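Itinlow Tabletop: gripper and controller comparison
README, version 2

What you get

2,797 episodes of two robot arms doing office chores at a speed that would get a human fired. Of these, 1,379 were recorded with the stock controller and the rest with Ullo, our own, which was supposed to win and mostly did. The comparison tables are in the results folder. The unflattering one is in there too, under its real name.

Layout

episodes/ holds one folder per episode
splits/ holds train and test lists, grouped by controller
results/ holds the tables
notes/ holds operator comments, spelling preserved

Each episode folder has joint positions, gripper opening, commanded targets and video from a fixed camera. Wrist video exists for the later episodes only. Before that we were confident we didn't need it.

Grippers

We tried two sets of fingers. The Collton set is flat, wide and rubber faced. It is very good at picking up things that are already easy to pick up. The Issahaku set is narrower and perforated, and it gets behind handles and under thin edges where the Collton set just pushes. It also marks soft plastic, so don't lend it anything you like.

Every episode has a "fingers" field. In 15 episodes the field is blank, and we have left it blank, having argued over the video long enough to know we would be guessing.

Tasks

The main family is called desk. It uses ordinary desk objects on a brown mat, with a start layout that changes between episodes. Right and left always mean the robot's right and left. If you are watching the front camera, swap them. You will forget this at least once, and your first plot will look wonderful.

The other families are sort, stack and handover. Handover has 433 episodes and accounts for most of the swearing in notes/.
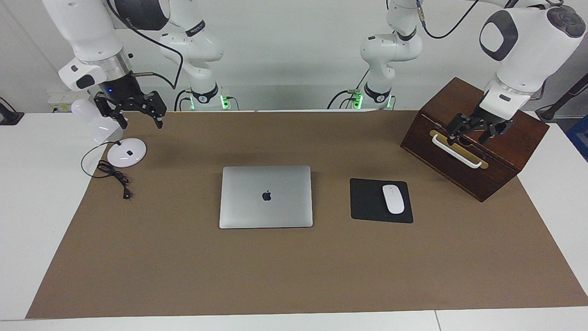 Handles are where the two controllers part ways. The stock one closes to a set width and considers the matter settled. Ullo closes until it feels resistance and then keeps checking, so it holds a handle better when the pull comes at an angle. It is also slower to let go, and will sometimes take the object along on its next errand. We score that as a failure, whatever Ullo thinks.

Known problems

Gripper opening was logged in percent until May and in millimeters after that. The loader converts it. If you write your own loader, please convert it too.

Video runs two frames behind the joint data in the stack family. We know why and haven't fixed it.

"Success" was marked by the operator at the end of each episode. Late afternoon operators are more generous than morning ones. The test split was scored again from video, so use those labels for anything you plan to publish.

License and changes

Free for research use. Version 2 adds the handover family and removes a batch where the arms were running with the controller names swapped. Version 1 numbers should not be compared with these, including the ones on our own poster.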